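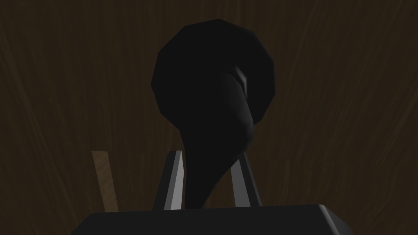 What is the reporting period meant to settle?
Which of the two gripper and controller pairings goes forward to the hardware stage in June, and whether the wrist camera is worth keeping as the main input for the grasp controller.

Progress report, work package 2: gripper and controller comparison in simulation
Prepared by Candela Valcárcel, 27/04/2025
Project: Dokska

1. Work done in the period

All trials in this period were run in simulation. The two-arm model was loaded with the parallel gripper supplied by Rerirley as a geometry file, and afterwards with the Wudard gripper, which has the same finger stroke but a longer palm. Each gripper was paired with the position controller used in work package 1 and with the force-limited controller written for this project.

The object set holds 49 models. Most are simple household shapes. A smaller group was chosen because the outline gives a poor grasp estimate: curved stems, tapered ends, thin rods, and bodies with a wide head on a narrow neck. Several of these are low-polygon meshes. The coarse facets make contact points jump between neighbouring faces, and this showed up in the force logs as short spikes. We have kept the meshes as they are for now and filter the spikes in the analysis.

Each pairing was given 500 grasp attempts, with the start pose of the object drawn at random from the same list for all pairings. An attempt was stopped after 25 seconds and logged as a failure.

2. Results so far

The force-limited controller gave fewer dropped objects with both grippers. The gain was largest on tapered shapes, where the position controller tended to close past the point of first contact and push the object upwards out of the fingers. On flat and box-like objects there was no difference that we would defend.

Between the grippers, the Rerirley model was better on thin rods. The Wudard model lost time on low objects, as its palm met the table before the fingers were in place. Moving the approach point back by 19 mm removed most of these contacts but made the grasp on short objects less secure. Both settings are kept in the results table.

The wrist camera view is adequate until the last part of the approach. A large or dark object then fills much of the image and the edge detector returns too few points. The higher camera, looking down over the body of the robot and both arms, does not have this fault, but a small item can be lost against a patterned cloth. The controller now takes its target from the higher view and uses the wrist view for the final correction only.

Scene layout was also widened. Earlier runs used a bare wooden table. The current scenes add a camouflage-style cloth, dishes, small loose items and plant sprigs, with textured walls and floor in the background.
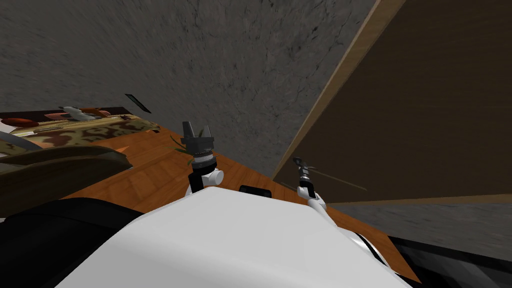 3. Problems and delays

The contact solver became unstable when two arms worked close together over the same part of the table. Rods and other light objects could be thrown clear with no commanded motion to account for it. The time step was halved, which cured most cases and doubled the run time. Affected attempts were removed and run again.

The licence for the Jurčo controller library arrived later than planned. Its comparison has not started, and the task is moved to the next period. No extra money is requested for this change.

4. Plan for the next period

Run the Jurčo library on the same object list and start poses.

Replace the coarse meshes for the tapered group and repeat those attempts with both grippers.

Fix the approach offset for the Wudard gripper, or record it as a per-object setting.

Confirm bench time for June. The hardware stage needs one arm, one gripper of the chosen type and both cameras.

5. Spending

Staff time is in line with the plan. Computing costs are above plan owing to the shorter time step, and the difference has been met from the unspent travel line. The purchase of the gripper is on hold until the choice in section 1 of the work plan is signed off.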